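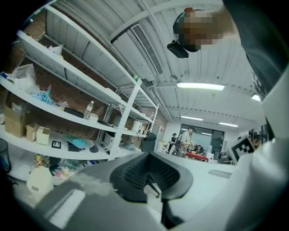

Régis Guérin wrote on Tuesday:

> Has the club settled on the sorting task for the Vilimcombe meet or are
> we still voting? I'd like my group to start practicing and I don't want
> them learning the wrong thing. I also worry that we're asking beginners
> to collect data before they understand what the data is for. When I
> tried the hand-held grippers last month my first runs were terrible, I
> kept letting go too early and then going back for a second try. Do we
> keep those or throw them out? And is it one gripper or two?
>
> Régis

Hi Régis, hi all,

It's settled! Sorting, two hands, at the round table. The vote closed Monday night and it wasn't close. Kourosh's pouring idea came second and I'd love to see us try it in the spring, when there's time to mop.

On your practice question: yes, please start right away. The motions we want are pick up with one hand, pass or place, let go, pull back. Keep both grippers over the table for the whole run, even when one of them has nothing to do. Beginners love to drop the idle arm to their side, and then half the run has only one hand in it. Go slower than feels natural. Mitra's trick is to hum while you do it, and I laughed at that until I tried it — my runs got so much smoother.

As for letting go early, I'd keep those runs if you recover and finish the job, and mark them "recovered" in the log. A policy that has only ever seen perfect grabs has no idea what to do after a bad one. If you gave up partway, mark it "stopped" and leave the file where it is. Shahram goes through the stopped ones himself and he would much rather delete them than find gaps in the numbering.

I hear you on beginners, but I've changed my mind about this since last year. We used to spend the first 2 meetings on slides and people drifted off. Now everyone gets grippers in their hands on day one, and the questions come by themselves. Why does it want the markers in view? Why can't I cross my wrists? You can explain so much more once somebody has asked!

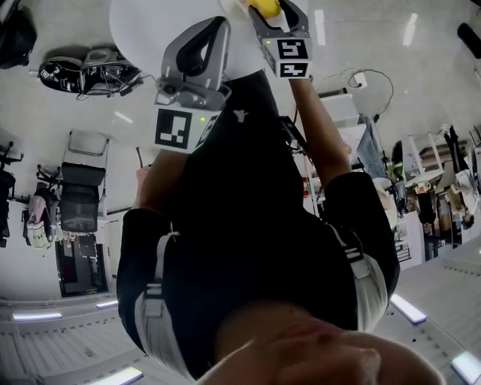

Two-gripper practice over the round table, something yellow in the right one.

Where we stand: we have 16 people signed up, which is wonderful, and the last session gave us 36 runs that passed the checker. The target is 2,000 before we train the version we take to Vilimcombe. I know how that looks on paper. But a run is short, and the last session was mostly people getting used to the straps and the feel of the jaws, so I expect the next few to go much faster.

A few things for everybody:

Log your runs the same night. The sheet is in the Lirham folder, second tab. The first tab is last year's, please don't write in it (I did, twice).

Check the fingertip pads before you start. If a pad is peeling at a corner, swap the pair.

If the cart of props is missing something, take whatever you like from home, as long as one hand can lift it. Variety is good for us. Nothing made of glass.

Alipour Hall is ours until 9 p.m. again, and the side door sticks, so pull hard.

Régis, would your group take the left-to-right passes? We have hardly any of those. Mitra has offered to come over and show the first few, and she's a much better teacher than I am. Tell me which evening suits you and I'll set aside both grippers.

So excited about this one,
Roya

--
Roya Parsa
Caderance Student Robotics Club
To leave this list, send a blank message with "unsubscribe" as the subject.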